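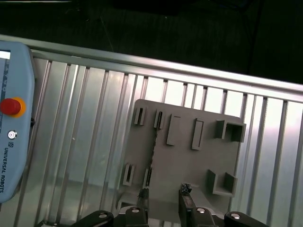

**Ticket 1009 – Live scoreboard drops points in second half**

Opened by: Yi-chun Choi, Gristville Gaelic Football Club
Product: Fetska Scoreboard, wall display and phone scoring app
Opened: 2025-07-15
Priority: High (county semifinal replay coming up)
Status: Closed

**Problem as reported**

During the drawn semifinal against Padlow, the big display at our ground stopped matching the referee's card after halftime. The scorer entered every score on the phone. Goals went through. Some points did not. At the final whistle the display had Padlow ahead by two when the match had finished level, and a good part of the crowd went home thinking we had lost.

Phone was on the club wifi the whole time. App was not restarted at halftime. Same phone and same login as our league games, where we had no trouble.

**Support, first reply**

Thanks for the report. Please send:

- the match log from the phone (Settings > Match > Export)
- the app version
- whether a second phone was logged in to the same match

**Yi-chun Choi**

Log attached. The version is the one that came out before the championship started. Yes, there was a second phone. Our stats person was logged in to record wides and frees, but she says she did not touch the score.

**Support**

The log shows 60 entries for the match. All the missing points are in the phone's own record, so the scorer did enter them. They were rejected by the display because its copy of the match was newer than the phone's.

Each time the second phone saved a wide, it also sent its own copy of the score. If that copy was behind, the display went back to the old score. Goals were probably safe because the app sends those again after the flag is confirmed.

Please try this with a test match:

1. Log both phones out.
2. Log the scoring phone in as Scorer.
3. Log the other phone in as Stats Only, not Scorer.
4. On the display, open Match Options and set Score Source to Single.
5. Enter a few points on one phone and a few wides on the other, close together.

**Yi-chun Choi**

Did steps 1 to 3. There is no Score Source under Match Options on ours.

**Support**

My mistake. On the older display it is under Network – scroll past the port number (leave that at 1000).

**Yi-chun Choi**

Found it and set it to Single. Ran a test match with 200 entries from the two phones, mostly at the same time. Every point stayed up. Also tried it during an under-16 challenge game against Mok and the display agreed with the referee at halftime and at the end.

One more question. Can the drawn match be corrected in the results archive? It still has the wrong score.

**Support**

Yes. Open the match in the archive, choose Rebuild from Log and pick the scoring phone's file. The league table will update overnight.

**Yi-chun Choi**

Done, it now reads as a draw. You can close this.

**Resolution**

Second phone logged in as Scorer was overwriting the score. Changed to Stats Only, Score Source set to Single. A warning for two Scorer logins on one match is planned for the August release.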